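Ryan Sedgwick
January 2020

1/ Our council has been fortnightly for general waste since June. I kept a note of what our household put out over that time and I've finally typed it up. A long one, mute me if bins aren't your thing.

2/ Background. We're in Kevbridge, three of us in a terraced house with no side access. Whatever goes out has to come through the kitchen and the hall first. That matters more than you'd think when you're planning where the waste sits.

3/ The old system was one bag a week, collected on the kerb. The new one is a 140 litre wheelie bin once a fortnight, a box for glass and tins, a sack for card and a caddy for food. The leaflet covered this in one side of A5.

4/ I weighed everything on a luggage scale before it went out. General waste for the whole period came to 58 kilos. Recycling, all types, was 100. Food was 41. I have nothing from before the change to compare these with, so make of them what you like.

5/ What surprised me was how much of the general waste by volume was film. Bread bags, the lids off fruit punnets, the outer wrap on multipacks. It weighs next to nothing and fills the bin. If you only look at the weights you miss it completely.

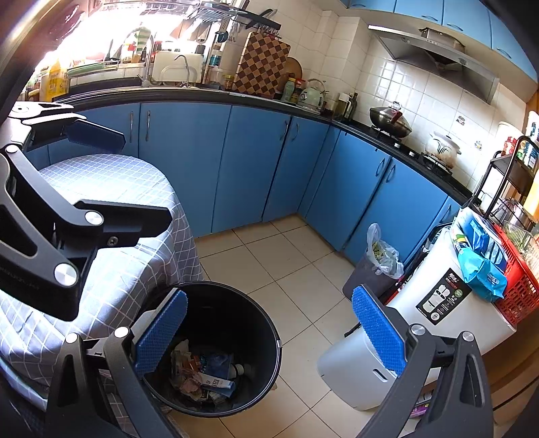

Photo: Kieran Tindall

6/ Cartons are the other sore point. Milk and juice cartons are card with a plastic lining, and often foil as well, so they can't go in our card sack. Some councils take them at the kerb. Ours wants them at the carton bank at Whitlock, two buses away or a drive.

7/ I rang to ask whether that would change. The woman I spoke to was helpful and said it depends on the sorting contract, and the contract has years left on it. She did confirm that a carton in the card sack can get the whole sack left behind. Ours was left behind once. It was a carton.

8/ What we do now: rinse, open out both ends, press flat, stack on the windowsill. When the stack gets silly somebody takes it to Whitlock on the way to something else. A flattened carton takes up very little room. An unflattened one is mostly air.

9/ Wipes. They go in general waste, all of them, including the ones that say flushable. We had the drain rodded the year before last and the man showed me what came out. I won't describe it. We've gone over to cloths for worktops and keep wipes for jobs where a cloth would have to be thrown away anyway.

10/ Food caddy. The one the council gives you is fine but the lid doesn't clip. Line it with newspaper if you don't want to pay for the bags, they accept both. Empty it every other day in warm weather. Our first June with it I left it four days and we had flies until the weekend.

11/ Tea bags are allowed in ours. So are bones, eggshells and coffee grounds. Cooking oil isn't. Neighbours have told me with great confidence that each of these is the other way round, so check your own council's page. 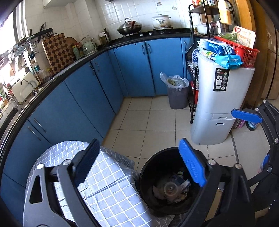
Blue units, dark worktop, white tiles.

12/ Someone asked about bins for inside the kitchen. I've no strong views on brand. We tried a Cluvau pull-out, the kind with 3 compartments that fits inside a cupboard. It was tidy, but the sections were too small for us and the runner bent.

13/ We took it out and went back to a plain open bin on the floor. It's less smart. It's also easy to wash out in the yard, and you can see when it's full, so people do empty it. With the cupboard one everybody shut the door and walked off.

14/ If you rent, ask before you fit anything inside a cupboard. My sister had to fill a row of screw holes when she left her last place and still lost some of her deposit.

15/ Missed collections. Report them on the website the same day, after 4pm. Before 4 it tells you the crew may still be coming and won't let you submit. After two days it won't let you submit either. I have used all of these windows wrongly.

16/ The Hanent estate side of town has shared bins and none of the above applies to them. Several people there have told me the card bin is full within a day of being emptied. I've written to our councillor about it and had an acknowledgement but no reply so far.

17/ Next thing I want to find out is where the soft plastics go if you take them back to the supermarket. The label on the collection point says "recycled where possible". I've emailed to ask what that means.

18/ Spreadsheet is available if anyone wants it, just message me. It's week by week, with two gaps where we were away. The tab called "misc" is mostly batteries.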